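Tuesday, October – massage oil blends, batch 12

Back on the Leldale scrub base this morning and I'm much happier with it! Swapped half the sugar for fine salt, warmed the Lecomte almond oil a touch first (slowly, I scorched the last lot) and made up 300 g. It still separates overnight, but one stir brings it back. 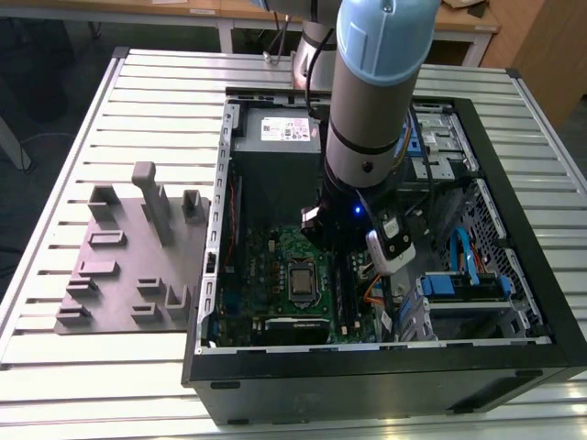
Bench with the slatted top, PC case on its side.

The Zerkari lavender is too sharp for a back massage – lovely on the wrist, a bit much over a full hour. Cut it by a third and try it again with the Gustura clay wrap, which held at 41 degrees under the towels and rinsed off without dragging. If anyone's in before me, please leave the jars on the top shelf alone, lids loose. Need more muslin too.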